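Drullungate – fiches des tours de bureau

LISEZMOI, version de mai. Rédigé vite, à relire.

Contenu

Fiches de démontage et de remontage pour les PC de bureau passés par l'atelier de Rultbridge. 833 fiches en tout, dont 726 complètes. Le reste : il manque soit l'inventaire des pièces, soit la note de remontage. On les garde quand même, elles servent pour les références de châssis.

Une fiche = une tour. Pas de portables, pas de tout-en-un, pas de serveurs en rack. Les mini-PC ont été sortis du lot en cours de route, ils sont dans un autre dossier (demander).

Organisation des dossiers

chassis/ – type de boîtier, sens d'ouverture, clips ou vis
carte_mere/ – socket, nombre d'emplacements mémoire, état des broches
memoire/ – barrettes retirées ou posées, emplacement, ordre
alim/ – relevé de l'étiquette, connecteurs, position dans le boîtier
disques/ – cage, tiroirs, disque présent ou non
notes/ – texte libre, tout ce qui ne rentre pas ailleurs

Les noms de fichiers suivent le numéro d'entrée. Attention, 19 numéros ont été attribués deux fois au début, on a ajouté un « b » au second. Ne pas renommer, les fiches papier portent le même numéro.

Champs obligatoires

numero, chassis, panneau (ouvert / fermé), processeur (présent / absent), memoire (nombre de barettes), carte_graphique (oui / non), alim, disque, remarque.

Un champ vide veut dire « pas regardé ». Un zéro veut dire « regardé, rien ». La différence compte, surtout pour la mémoire. Les premières fiches mélangent les deux, corrigé en partie seulement.

Préparation du poste

Tour couchée, panneau latéral retiré, intérieur vers le haut. Cordon secteur débranché avant toute chose, puis appui long sur le bouton de marche. Bracelet antistatique. Les vis du panneau dans la coupelle, pas sur la table : elle est à lattes, ça passe au travers.

On ne tire pas sur les faisceaux pour dégager la vue. Si un câble passe devant les emplacements mémoire, l'écarter du doigt et le noter en remarque. Idem pour les câbles qui pendent le long de la cage des disques, on les laisse du côté où ils sont. 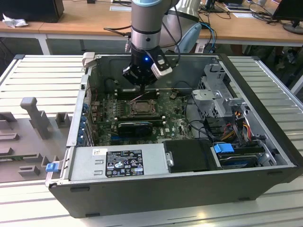 Les loquets ensuite. Sur beaucoup de boîtiers les pièces à manipuler sont en plastique bleu : clips des cartes d'extension, verrou, languette du tiroir de disque. Si bleu, ça se démonte en principe sans outil. Si ça force, arrêter et regarder s'il reste une vis cachée dessous – c'est arrivé assez souvent pour que ce soit écrit ici.

Mémoire : les deux ergots ouverts à fond avant de présenter la barrette, encoche vérifiée, appui droit et égal des deux côtés. Un ergot mal refermé = barrette à reprendre, pas à finir au tournevis.

Socket vide : ne rien poser dessus, ne rien passer au-dessus avec des vis dans la main. Cadre et levier rabattus si on s'arrête en cours de fiche. Une broche tordue se note dans carte_mere/, on ne la redresse pas au poste.

Alimentation : on relève l'étiquette telle quelle, sans compléter de mémoire. Étiquette illisible, on écrit « illisible ». Les petits autocollants écrits à la main restent en place, on recopie ce qu'on arrive à lire. On n'ouvre jamais le bloc.

Carte graphique : dépose seulement si la fiche le demande. Bien libérer le clip arrière ET le verrou de l'emplacement, sinon on arrache.

Provenance

Deux lots principaux. Le lot Bayram, le plus gros, boîtiers assez homogènes, fiches propres. Le lot Hastex, plus mélangé, avec des tours déjà en partie vidées à l'arrivée (mémoire et processeur le plus souvent). Ne pas calculer de taux de pièces manquantes sur l'ensemble, ça ne voudrait rien dire.

Limites connues

– Lot Hastex : panneau latéral parfois absent dès l'entrée, codé « ouvert » faute de mieux.
– Les 20 premières fiches n'ont pas de champ disque.
– Couleur des câbles notée à l'oeil, donc orange / rouge / jaune à prendre avec prudence.
– Le vocabulaire bouge : « tiroir », « berceau » et « caddie » désignent la même chose. Une table de correspondance est prévue, pas faite.
– Rien sur le fonctionnement après remontage. Ces fiches disent ce qui est dans la boîte, pas si ça démarre.

Utilisation

Libre en interne et pour la formation. Pour une reprise ailleurs, citer Drullungate et garder les numéros d'entrée.

Corrections et doublons : Cengiz Işık, à l'atelier, le matin de préférence. Mettre le numéro de fiche dans l'objet du message, sinon il faut tout rechercher à la main.

À faire : table de correspondance, champ disque des premières fiches, relire les remarques du lot Hastex.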